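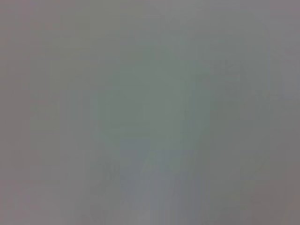
Chrysoula Theodorakopoulos
Workshop lead, Satley

Has anyone costed a second gripper arm for a small packing bench? Grondell have quoted us 543 a month on a lease, with the wrist camera as an extra 18. The rep says it pays for itself by April. I've heard that before, about a label printer. We pack up to 700 parcels a month and I can't make his sums work. What should I be asking before I sign?

Despina Sarantis
Member

Ask what's left out. Our quote from Tudel had no fitting, no training and no spare fingers in it, and the call-out charge was on page four. I'd also want to know who pays when it's stopped. As for the camera, I wouldn't pay extra on the strength of a grey blur with a greenish patch in the middle. Get them to show you your own boxes, on your own bench, in your own light, and run 100 of them before you talk money. If they won't do that, walk away.

Gavalas
New member

we bought ours outright, cheaper than leasing if you keep it long enough. dont know about the camera. check the plug as well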